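Notebook, December, 3:40 pm
Plolthorpe postcards, sorting

The slotted organizer is so much nicer than the shoeboxes! Cards stand up on edge, so I can flick through them the way you would in a record shop. Front slots are for buildings, and anything with trees AND a building goes there too — Nadiia Hrynyshyn and I argued that one out over lunch.

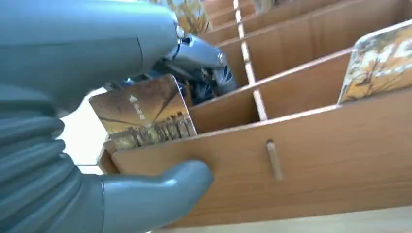
Only around 3,000 to go, ha. I love the ones with golden skies and may give them a slot of their own.

Still to sort out:

1. Slot 7 is too tight for the thick Quiroga cards. Try them at the back.

2. Keep the table clear on the near side so there's room to lay out a batch before filing it.
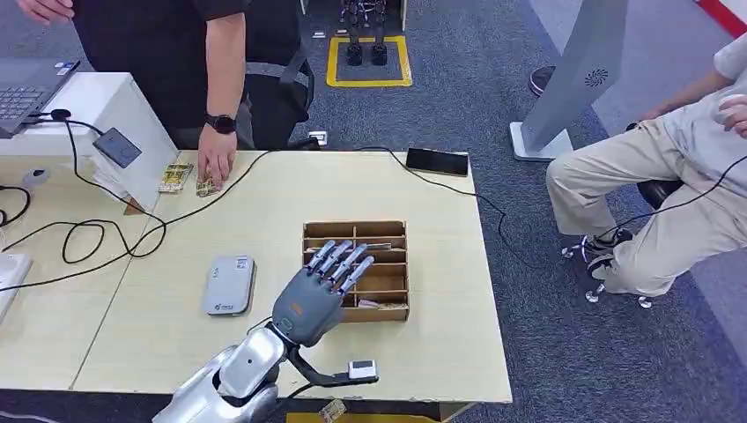
3. Write labels for the dividers — pencil first, the names keep changing.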